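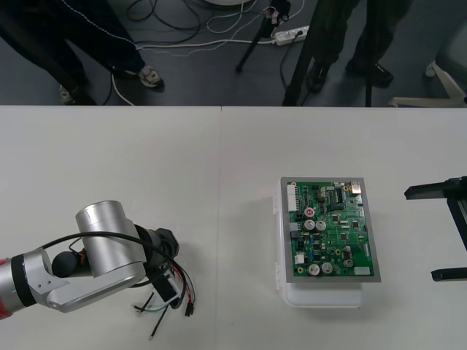

White tabletop made of two panels, with the seam left of center.

Design of Ordinary Things
Notes for Unit 4: Seams
Ineke Hermans

Reading before class: the chapter on joints in your course packet, plus the two-page handout on sewing terms. Bring one thing from home with a seam in it. Anything goes, as long as it fits through the door!

1. What we mean by a seam

A seam is a line where two pieces of material meet and are meant to stay together, or at least stay neighbors. I use the word loosely in this course. Tailors, bricklayers, bookbinders and road crews all have their own terms and will correct you if you use the wrong one on their turf, but they're all dealing with the same question: the thing you want is bigger, or a different shape, than the piece you have.

Cloth comes off a loom only so wide. A sheet of plywood has to fit on a truck and go up a stairwell. Bricks are sized so that a person can pick one up in one hand and keep doing it until quitting time. I love that last one. Go look at a brick wall this week and you'll see the human hand repeated all the way up to the roof.

2. Seams that hold still

Start with your jeans. Turn a leg inside out and find the seam with two rows of stitching and no raw edge showing. It's a flat-felled seam: the two edges are folded around each other and stitched down, so the pull is spread over several layers of cloth and the cut threads are tucked away where they can't fray. Now find a plain seam (the other side of the leg will often have one) and compare. Which one would you want on your inner thigh on a long bike ride?

Glue is the other big family. A good glued edge joint between two boards, grain running the same way, can be stronger than the wood beside it. Students never believe me, so we'll break a few in class. Watch where the split goes. End grain is a whole different story, and we'll break those too.

3. Seams that move

My favorite part of the unit. Lots of seams exist so that the pieces can shift.

Take the old steel bridge at Peltville, 1,937 feet from end to end. Steel grows and shrinks with temperature by about six and a half millionths of its length for each degree Fahrenheit. That sounds like nothing. Work it out for a warm-up of 30 degrees and you get about four and a half inches. The clunk-clunk under your tires is the sound of the joints that make room for it.

Wood moves too, mostly with moisture in the air, and mostly across the grain. A solid oak top 24 inches wide can change by a third of an inch between a damp summer and a heated winter. Furniture makers have been dealing with this for centuries. A frame-and-panel door has a panel floating in a groove, no glue, free to swell. If you have an old one at home, look in January for a thin strip of bare wood along the edge of the panel where the paint never reached. 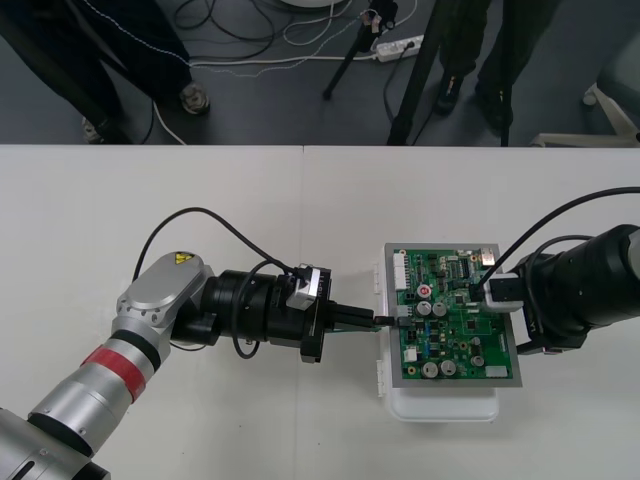

Sidewalks are the easiest ones to study on foot. The shallow grooves in the concrete are control joints. Concrete shrinks as it cures and it's going to crack somewhere, so the crew gives it a weak line and the crack (usually) goes there. Walk a block and look down into the grooves. You'll find the crack sitting at the bottom of many of them. You'll also find the ones that wandered off, and those are worth a sketch.

4. Showing it or hiding it

A seam can be hidden, left alone, or shown off. Wallpaper hangers match the pattern so you lose the line. Boatbuilders often do the reverse, with dark caulking against pale planks, and the deck looks better for it. At the Nilturthorpe library the architects, Van Beek, lined up the floor joints with the window posts, so the whole room seems to run on one grid. Stand at the front desk in the late afternoon and you'll see it right away. Then look for the spot by the stairs where it doesn't work out. There's a tile cut to a sliver, and I'm very fond of it.

Hiding costs money. A tight, flush joint needs both edges to be straight and both pieces to be level, and your fingertip will pick up a step that your eye misses. An overlap, a bead or a strip of trim forgives a lot. Look at the baseboards in your own place and ask what they're covering up.

5. For next time

Draw your seam object twice: once from outside, and once as a cut-through, showing how the layers go together. Label where the pull comes from. If you can't tell what's going on inside, guess in dotted lines.

Anyone working on the tent project should also take apart one corner of the Ullotent sample in the studio and look at how the tape sits over the stitch holes. Please put the pegs back in the bag.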